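Filed under: Diary / Sleep / Drops, teas and other small remedies

Night 36 with the drops

I write this at the kitchen table in the morning, with the second coffee, although I have promised myself to drink only one. It is April and the light comes already before six, and with the light I come also awake, whether I want it or not. Last night I slept from a little after midnight until four, and then again a small piece. For me this is a middle result. In the winter I would have called it a good one.
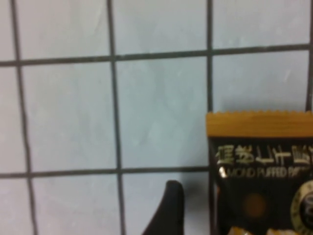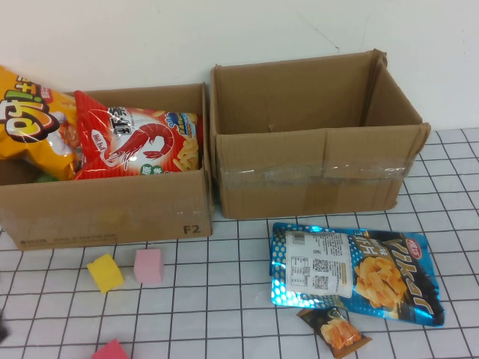
What I took and when

I keep the same order as in the earlier entries, so that I can compare them later.

At nine in the evening, one cup of the Vogler tea, the one with lemon balm and hops. I let it stand for ten minutes with a saucer on top. It tastes like a wet field, but I have grown fond of it, and when I was traveling last month without it I missed the smell more than the effect.

At half past nine, magnesium, 300 milligrams, with a full glass of water. My pharmacist advised me to take it with some food, and on the evenings when I forgot this my stomach complained until midnight. So yesterday I ate a slice of bread with it and there was peace.

At half past ten, the Aneo drops under the tongue. The leaflet says to hold them there for one minute before you swallow. One minute is long when your mouth is full of something which tastes of valerian and old licorice. I look at the clock on the oven and think about other things.

I did not take the Pedetti capsules. The box is still in the drawer and I have decided to leave it there until this trial with the drops is over. If I take everything together, I will never learn which of them does something. My doctor also prefers that I bring her a simple list, and she asked me to tell her about everything herbal as well, because of the tablets for my blood pressure.

The evening itself

It was a quiet evening. I washed my hair, I answered two letters, and I read a chapter of a novel in which a family argues over a vineyard. I had planned to turn off the telephone at nine, and I turned it off at ten. This is a weak point of mine and it has been a weak point in nearly every entry, so I will not write again how I intend to improve.

In bed it was warm. I have changed the thick blanket for the thin one, perhaps a week too early, and then I got up to fetch the thick one and put it over my feet only. I lay on the left side, then on the back. The drops make me a little heavy behind the eyes, like after a long lunch, but this heaviness does not always become sleep. Sometimes it only sits there and waits together with me.

Then I did the breathing which I learned in the course at the health center. In through the nose, hold, out slowly through the mouth, longer out than in. I lose the rhythm when I begin to think whether I do it correctly. Yesterday I lost it three times and after the third time I do not remember anything, so I suppose it worked.

At four o'clock

I woke up with dry lips and a thought about the water heater, which makes a noise. I did not look at the telephone. I looked at the ceiling and listened to the noise. I drank a little water. I was not afraid, and I want to put this down clearly, because in the winter the waking at four came always with a hard heart and a feeling that I had forgotten something terrible. This feeling has not visited me for a good while now. If it is because of the drops, or the longer days, or because the trouble at work is finished, I cannot say. I would like to give the honor to the bottle, as it was expensive.

The expense

I paid 53 for the bottle of Aneo, which is more than I pay for shoes for the summer. It is almost empty. Before I buy a second one I will wait for one week without, and drink only the tea. I am a little curious and a little nervous about this week.

The Pello watch, which my sister gave me and which I wear at night on the left wrist, has given me this morning a sleep score of 89. I have laughed. On a morning in March when I felt like a new person, it gave me a much smaller number. I believe it counts lying still as sleeping, and I am very good at lying still. From the next entry I will write my own feeling first and look at the watch only after, so that it cannot talk me into something.

Small observations, so I do not forget them

The walk after dinner seems to help more than the walk before dinner. On the evenings with rain I stayed home and these nights were worse, but on these evenings I also ate more cheese.

Chocolate after eight is not good for me. I have known it since years and tested it again.

The bedroom smells of paint since the window frame was done. I slept with the door open and this was better.

My hands are less cold. I do not see how it could be connected, but I write it down.

In the afternoon I have the appointment for my teeth, and after it I will probably want to lie down. I will try to stay upright until evening. If I manage, the tea comes at nine as usual.

Last updated: April, in the evening (I corrected the hour of the magnesium, it was half past nine and not half past eight)

Comments (4)

Guest
I had the same with the four o'clock waking! For me it was the glass of wine at dinner. I stopped it for one month and slept through, then I started again and there it was. Sad, but now I know. Thank you for writing so regularly, I read you with my breakfast.

Reader in the mountains
Does the Aneo contain alcohol? My mother would like to try it but she cannot have any.

Author of this diary
Yes, the one I have contains alcohol, it stands on the leaflet. Please let your mother ask at the pharmacy, they showed me also one on a glycerin base, but I have not tried it and cannot tell how it tastes.

Guest
Put the watch in the drawer next to the capsules. I did it with mine and I don't miss it. And please report about the week with only tea, I have two boxes of the Vogler here and I still don't know if I like it.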